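Bromudora Patch Library: README and Data Card

Version 3

Overview

The Bromudora Patch Library is a collection of 1115 patch recordings made on modular synthesizers, together with the written patch notes needed to rebuild each sound. It is maintained by the Hokex Sound Archive and is intended for musicians, teachers and developers of audio software. Each entry holds one stereo recording, one patch sheet and one plain text file listing every cable connection and knob position.

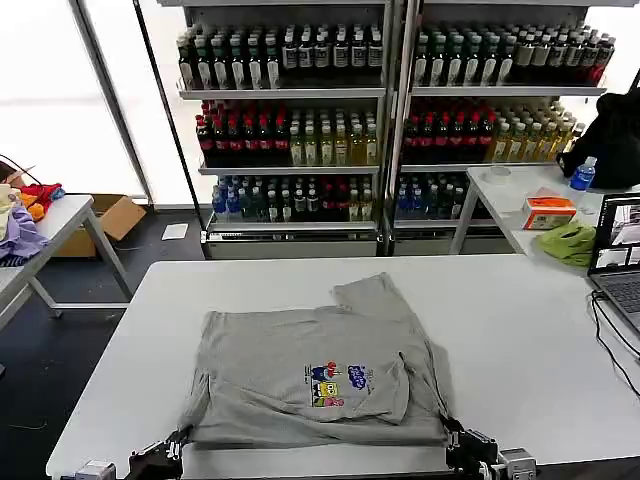 Recordings were made on two systems. The larger, known in the files as Yu, is a twelve-panel cabinet with a full set of oscillators, low pass gates and a touch keyboard. The smaller, Tilow, is a portable case with a single complex oscillator and a short sequencer. The system name appears at the start of each file name, so users who own a small instrument can filter the library to patches within their reach.

Contents

Audio files are supplied as uncompressed WAV at 48 kHz, 24 bit. No equalization or compression has been applied. Reverb is present only where the patch itself includes a spring unit, and the patch sheet states this in the first line.

Patch sheets use a fixed order of headings: sound sources, control voltages, timing, output. Knob positions are given as clock positions, as most panels carry no numbered scale. A setting written as "2 o'clock" should be treated as a starting point - small differences between modules of the same model are normal and will change the result.

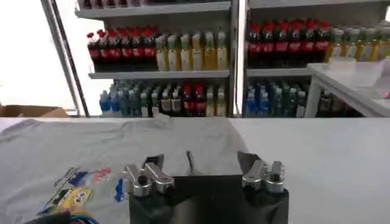 The library also contains 35 calibration recordings. These are plain tones taken at fixed intervals across the range of each oscillator, and they allow users to compare tuning before attempting the more sensitive patches.

Known Limitations

Percussive sounds are underrepresented. Patches that depend on random voltage sources cannot be reproduced exactly, and their recordings should be read as one possible outcome. Several Tilow entries contain low-level hum from the power supply; these are marked "hum" in the index. Entries added in July use a revised cable color code, which is explained in the file named colors.txt.

Use and Credit

The library may be used in teaching, research and published music. Redistribution of the complete set requires written permission from the Archive. Please credit "Bromudora Patch Library, Hokex Sound Archive" and include the version number.
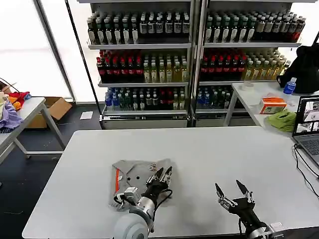

Corrections

Reports of errors should include the entry number, the system name and the line of the patch sheet concerned. Corrections are reviewed before each new version and listed in the change log.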